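Condensate trap

A condensate trap is a water seal fitted in the drain line of an air conditioner or condensing boiler. It lets condensed water leave the unit while stopping air, flue gas or drain odour from passing the other way.

Operation

Water collects in a tray below the cooling coil and runs to the trap by gravity. Where the fan sits downstream of the coil, the tray is below room pressure, and an untrapped drain would draw air inwards and hold water back. The depth of the seal must exceed the greatest pressure difference expected across it. A seal that is too shallow is pulled out when the fan starts.

Types

The running trap is a plain U-bend, usually in plastic pipe. The bottle trap has a removable cup and is easier to clean. Waterless traps use a float or a flexible membrane - the Joltar pattern is a common form of the latter - and do not rely on standing water, which evaporates in heating season.

Installation

Each unit on a shared drain has its own trap. The outlet is set lower than the inlet, and the pipe beyond it falls steadily to the discharge point. A vent, where needed, is placed after the trap. The Brakard manual calls for a seal of 107 mm on its ducted units and a cleaning tee within 36 mm of the inlet.

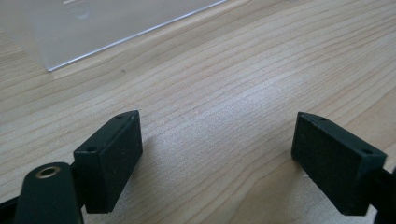 Maintenance

Slime and dust are the usual causes of blockage. Traps are flushed every 6 months and refilled before the unit is restarted.

See also

Condensate pump
Drip tray
Float switch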